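Wudance Riders Forum > Routes and Touring > Ploltley loop, which way around?

gravelmitt
Posted in May, 7:14 pm

Planning an overnight on the Ploltley loop with my brother-in-law. The map has it at 30 miles a day for 2 days, counterclockwise, with the camp at Goltero Creek. I want to ride it clockwise to get the climb done first.

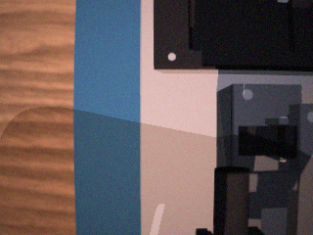 We'd both be on 38 mm tires with rear bags only. Is there water at the camp, or do I carry it from town?

spokecount
Counterclockwise. The west side is loose gravel and you don't want to go up it with bags. I walked most of a mile.

tandem_ed
Disagree. I've done it clockwise and the climb was fine in a low gear. Going down that gravel is worse, especially with rim brakes. The summit is only 2609 feet and the camp is at 1492, so it's not a huge day either way.

There's a pump at the camp. Bring a filter.
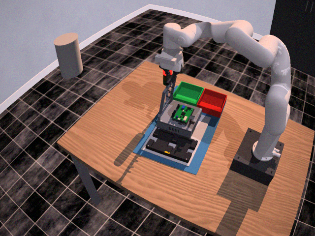 On the bags, I'd move some weight up front before you go. Put the tent poles on the bars and keep the stove low. My front rack has held up for years on the original hardware, but check that everything is snug. The base of the arm there is bolted to the table, and I'd want a rack fixed to the fork the same way, with bolts. Straps slip on washboard.

spokecount
Straps are fine if you stop and tighten them. I have a Valcárcel bar roll on two straps and it hasn't moved. And the pump was locked when I was there, so I'd carry water from town.

gravelmitt
OK, clockwise with full bottles. Still deciding on the front rack. Would the camp store have fuel?

tandem_ed
No fuel. It's firewood and ice, and they close at 6 pm.
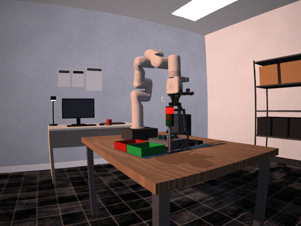 Related threads

Front racks for carbon forks
Goltero Creek camp: tent sites or hammock?
Wudance spring overnight, who's in?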